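Open Day at the Drultach Robotics Laboratory, Mambridge

Jan 27, 2026

The Drultach Robotics Laboratory opened its doors to residents, students and partner organizations for its winter open day. The program included a welcome in the Kolář Lecture Room, short talks by laboratory staff, and demonstrations of tabletop handling in Room 2246. Places were limited to 80 visitors, and all were taken before registration closed.

Guests were received in small groups and moved between the lecture room and the demonstration area on a fixed schedule. The laboratory thanks the Town of Mambridge for its help with parking and signs, and the Drondlow Foundation for its continued support of the public program.

The gallery shows the work at the demonstration table. Click on any picture to view it at full size.

Play food on the table

The tabletop sessions used toy versions of common foods. Staff explained how a robot is taught to pick up one item when several others are close by, and how a task is divided into smaller steps such as reaching, grasping and placing. Between the open fingers of the gripper is a toy orange slice, with a plush banana and a plush ketchup bottle farther off.
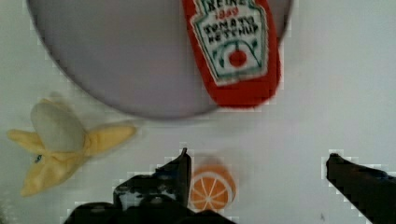

Danica Kopecký wrote in the visitors' book that she had expected the robot to be much faster, and that she found the slow pace more interesting once the steps had been explained to her. She asked that a future open day set aside more time for questions about how long it takes to teach a single task.

Her request has been passed on to the program office. Question periods on this occasion were limited to ten minutes for each group, and several groups continued their discussion in the corridor afterward.

The view from the wrist

A small camera at the gripper gives a close view of whatever is near the fingers. Presenters used this view to discuss what a robot can and cannot tell from a single angle. Objects near the edge may be visible only in part, and a soft toy can look different each time it is set down. In this view the ketchup bottle lies between the two black fingers, and the lettering on its label can be partly read.

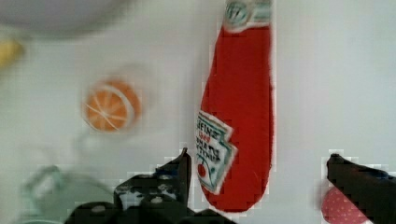 The arm at work

Seen from the side, the relation between the arm and the table is easier to follow. Visitors asked most often about safety, about the cost of such equipment, and about whether the same methods could be used in kitchens or care homes. Staff replied that the laboratory's present work is limited to research and teaching, and that any use in homes would call for a great deal of further testing - a point that was also made in the opening talk.

School groups received a worksheet on sorting and planning, suitable for grades 6 and up. Teachers who were unable to attend may request copies from the program office.
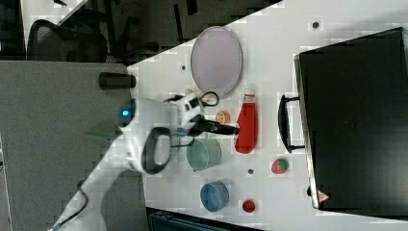 The robot arm beside the toy ketchup bottle, with green and blue bowls on the near side. Demonstration area, Room 2246.

Further visits

The next open day is planned for July. Registration will be announced on the laboratory's events page, and schools in Mambridge will be informed by letter. Group visits at other times can be arranged in writing with Štěpánka Polák at the program office. Requests should state the size of the group, the age of the visitors and any access needs.

Pictures from this page may be used for classroom purposes with credit to the Drultach Robotics Laboratory. For all other uses, please contact the program office in advance.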